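Speaker notes, Eseck workshop, 07/06/2019
Talk title: Practice at the box: learning hand placement from short corrections

Slide 1. Say hi, check the mic, skip the bio. I always lose two minutes on the bio and then have to race through the results, which is the part people came for.

Slide 2. The question. We wanted to know how much of a hand placement policy you can get from corrections alone, with a person sitting across the table the whole time. So no big demo set up front. The robot tries, the person corrects, the policy updates, and off we go again. (Somebody will ask about pretraining. Tell them slide 7.)

Slide 3. Why a divided box? Because the walls are mean! A big flat bin forgives you for being off by a finger width. With cardboard dividers you catch an edge and the whole attempt is done, and that makes the score really easy to read. We tried foam inserts back at Celtach and they squished, so every miss looked like a hit. Don't tell the long version of the foam story.

Slide 4. The setup. Let these sit on the screen for a bit and let people look before talking again.

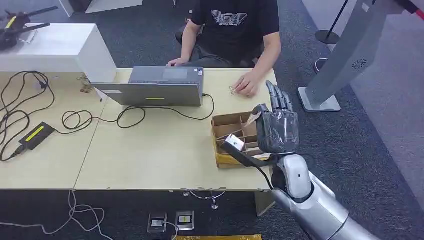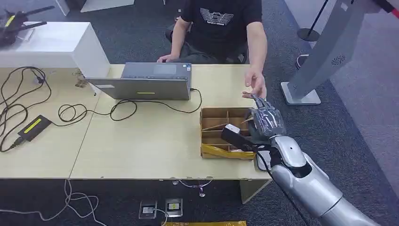
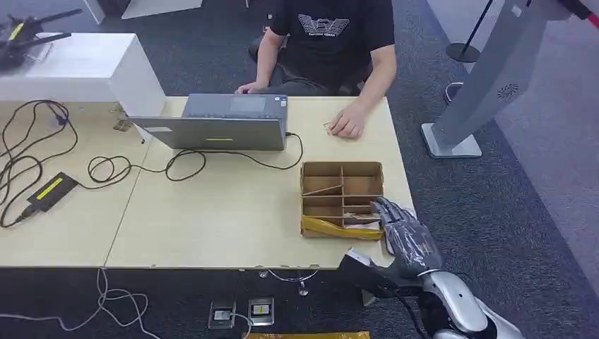
Robot, box, laptop, person.

Slide 5. The method, slowly this time. Last run-through I rushed it and got blank faces. We keep two buffers, one for plain attempts and one for corrected ones, and each training batch draws from both. The corrected buffer is tiny at first, so we oversample it like crazy and then ease off. The easing off is the Wudar schedule, named after the cluster we ran it on, sorry, it's a boring name. Point at the curve on the right and say what the axes are. Say it twice if the room is big.

Slide 6. Results. We did 1000 attempts per policy, and I like to say that number early so nobody thinks we cherry-picked a good afternoon. The corrections-only policy caught up with the demo baseline at attempt 700. I expected it to take the whole run or never get there at all, and I was pretty happy to be wrong! Pause here. Then show the bad part: cells close to the robot's own side are still the worst, for every policy we trained. I think it's the wrist angle. I can't prove it yet, so say "I think."

Slide 7. Pretraining. Yes, we tried it. It helps early and then the curves sit on top of each other. Keep this short unless they push.

Slide 8. Things that bit us. The latency between the correction and the update was way too long in the first version, and people started correcting things the policy had already fixed. We got it down to 4 seconds. Also, we had 9 people giving corrections and they do NOT agree on what a good approach looks like. Some like to come in from above, some slide in from the side. We just threw it all in together. If there's a question from the Chaiyaporn folks about modeling each corrector separately, say it's a fair point and that we want to try it in August.

Slide 9. Next up: taller dividers, and objects with a cable hanging off them, which I'm a little scared of. Put the link to the data up and leave it there through questions.

If time is short, drop 7 and half of 8. Keep the near-side failures no matter what.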